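Kurkbridge Soft Fruit Prep – progress report to Toltano, July

Sorry this is shorter than the last one, we are mid season and I am writing it between deliveries. Budget sheet follows separately. Figures below are up to the end of last week.

Where we are

Target for the period was 2,000 packs of prepared fruit out the door. We did 2,359. Most of that is strawberries, the rest plums and some early pears that Costa had going spare. So ahead on volume. Not ahead on waste, see below.

19 packs came back. Most for the same thing – juice in the corner of the bag, fruit sitting in it and going soft by the afternoon. Two were mislabeled, our fault, label roll was on backwards. One came back with no reason given and looked fine to us, so we ate it.

The drop-off at Costa is working well now. Earlier slot, 7 am, nobody waiting on anybody. I would like to keep that through August if the funding line for transport can be streched to cover it.

Prep

We changed how the strawberries are handled. Before, a whole tray got tipped out next to the board and we worked through it, which was quick but bruised the bottom layer every time. Now it's one berry on the board, thin white board, and a bag lying open just beyond it. Peelings in the bag. Slower per berry. Less bruising, and the table stays a lot cleaner.

The peeled ones are for the soft diet packs, which was the part of the proposal you asked most about. Peeling a strawberry is a miserable job. The skin is barely there, it comes away in little curls along with more flesh than you want, and a ripe one goes to mush if you hold it too hard. We get the best results on fruit that's a day underripe. Green caps stay on until the end, gives you something to hold. 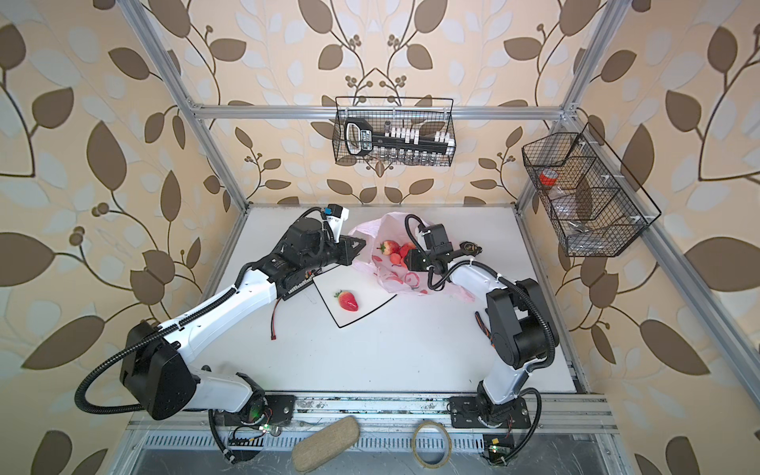
Felista Mussa doesn't agree with all of this and asked that it go in the report. Her remark, more or less as she sent it: the caps should come off first, because the peel gets caught under the leaves and then you go round twice. She also thinks peelings and good fruit should never share a bag, even for a minute, and that if we can't spare a second bag we can spare a bowl. And she'd like it noted that the soft diet packs taste better with the skin left on and the fruit chopped small, and has anybody asked the people eating them.

Fair points. We haven't asked them, not properly. Will do a short tasting at Costa, peeled next to chopped, and put the result in the next report. On the bowl – yes, done, there are bowls now. On the caps I still think she's wrong but we will try a morning each way and weigh what's left.

Bags

We are on the thin see-through pink ones from Fulline. Good: cheap, you can see what's inside without opening, and pink means fruit so they don't get mixed up with the clear vegetable ones. Bad: they crumple. Won't stay open on their own, so you are forever fishing for the edge with one hand. The corner leaks are probably the seam, I filled a few with water over the sink and some dripped and some didn't. Have asked Fulline for a heavier sample. No reply yet.

If the heavier bag costs more we will come back to you before switching.

Waste

Too high. Peel, caps, and the fruit that gets cut wrong and can't go in a pack. The cut-wrong fruit has been going into jam, 4 batches so far, all of it given out at Costa with the packs. The peel goes to compost. I had hoped the jam would use up more than it does but it needs somebody standing there stirring, and we dont have the hours in the morning.

Didn't happen

Freezer. Still waiting on the electrician.
The printed prep sheet for new starters. Drafted, but it has the old way of doing strawberries in it so needs redoing.
Melon. Dropped for now, too heavy, too much juice, and see bags.

Next period

Tasting at Costa, peeled and chopped
Caps on / caps off, one morning each
Fulline sample, if it turns up
Redo prep sheet
Move over to plums as strawberries finish

From Toltano I need a yes or no on the transport line. Everything else can wait for the call.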